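Firdevs Saraç
4/11/21

1/ A few people asked how the Rolden Cider Weekend went, so I'm putting it all in one thread. I ran the volunteer bar in the big marquee and was on site from the Thursday-style set-up through to the last van leaving. Long thread, mute if you don't like cider.

2/ Basics first. It's held on the showground at Rolden, two days, early autumn. Normally September, pushed back this year because the ground was let to someone else. Tickets capped at 2000 a day. Saturday-type crowds both days, which we hadn't planned for.3/ Total through the gate was 3166 over both days. Last time it was 2256, so the queue at the token tent was longer than anyone wanted. If you stood in it on the first afternoon, sorry. We opened a second hatch at three and it cleared in twenty minutes.

4/ There were 72 ciders and perries on the list. Still, sparkling, bottle-conditioned, a few keeved ones, and one with quince that people either finished or gave to a friend. The perry went first. It always does and we always order too little.

5/ Tokens: we sold them in sheets of ten again. I'd like to see half sheets next year. Plenty of people wanted three or four thirds and then a coffee, and they ended up giving spare tokens away at the gate.

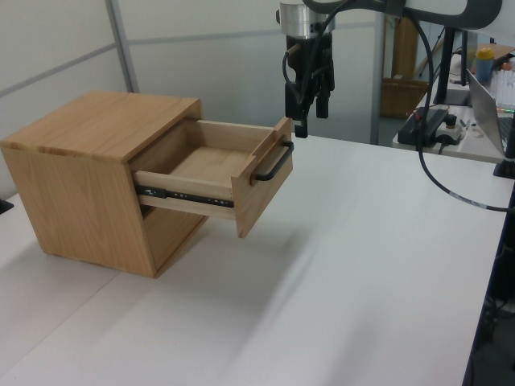
6/ On to the drinks. Best thing I had was the Bavitz dry still. Very tannic, a bit smoky, no sweetness at all. Esko Vuorinen makes it from two old orchards and he'd brought four tubs. It was gone by lunch on day two.

7/ I asked Esko whether he'd bring more next time and he said he hasn't got more. The trees had a poor spring. He's putting back what's left for bottles and they'll be on sale after Christmas. I'll post when they are.

8/ Second favourite was the Chraibi medium perry. Soft, pear skin, slightly salty at the end. Goes very well with the hard sheep's cheese from the stall next to the first aid tent. I had it with a pasty as well and that was a mistake — too much pepper.

9/ The Zurard rosé got a lot of attention because of the colour. It's made with red-fleshed apples. I found it thin. Hatem, who was on the bar with me, liked it a lot and drank his whole allowance of it, so don't go by me.

10/ One tub had to come off. It had gone mousy, which some people can't taste at all and others can't get rid of for an hour. The maker agreed as soon as he tried it. We swapped it for a spare and changed the board.

11/ The talks were better attended than before. Marwa Ramadan did a session on keeving, with a jar of the brown cap to pass round. Her advice for home makers was to pick a cold week, use late fruit and leave the thing alone.

12/ She was also asked about supermarket juice. Her answer was that it works if there's no preservative in it, and that you'll get something clean and dull. Add a bit of cold black tea for tannin. I've done that and she's right.

13/ Jarlath Nic Giolla judged the amateur class. 24 hours' notice, as the original judge was ill. First prize went to a blend in a plain brown bottle with a biro label. Jarlath's note said "dry, long, would buy", and that's as much as he wrote for any of them.

14/ If you're entering next year: fill the bottle to the neck, don't use a used wine cork, and put your entry number on it and not your name. Three were moved to the open table because they had names on. 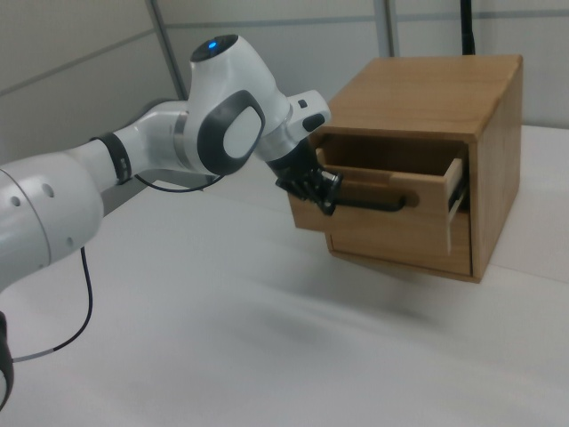 Rolden cider thread, part two

15/ Food. Pasties, cheese, a curry van, chips, and a cake stall that sold out both days before two o'clock. The curry van had the longest wait and the best food. Vegan options were the curry and the chips, and we've had a few emails asking for more.

16/ Music was in the small tent this year. It made the marquee quieter and I could hear orders for once. The bands would probably rather have had the bigger stage. I know the clog side would, they were dancing on grass.

17/ Water. There were two taps and both were at the far end by the car park. This came up in nearly every comment card I read. We had jugs on the bar but they needed filling all the time, and that's a person off serving. A third tap is top of my list.

18/ Glasses: the third-pint line had worn off some of the older ones, so they've been pulled. New ones are lined at a third and a half. If you took one home by accident you've paid for it, it's in the ticket price.

19/ Buses were good going in and poor coming back. The last one left before the final band finished. Several people walked down to the station in the rain, which is about 2 miles with no pavement for part of it. We'll ask for a later one.

20/ Prices for anyone comparing: everything was one token for a third, except the keeved ciders and the ice cider, which were two. I thought the ice cider was worth it. Get a small one and share it.

21/ Leftovers went to makers first, then to the crew. I came home with four pints of medium sweet in a milk container and have been cooking with it. Good with pork shoulder and onions. Less good in a cake.

22/ Dates for next year aren't fixed yet. We've asked for September again and should hear by the new year. If you want to work a bar shift, message me. You get a meal, a T-shirt and six tokens per shift.

23/ Adding one I forgot: the lost property box has two umbrellas, a child's welly (left foot, green) and a set of keys with a bottle opener on. Tell me what the opener looks like and I'll post them back.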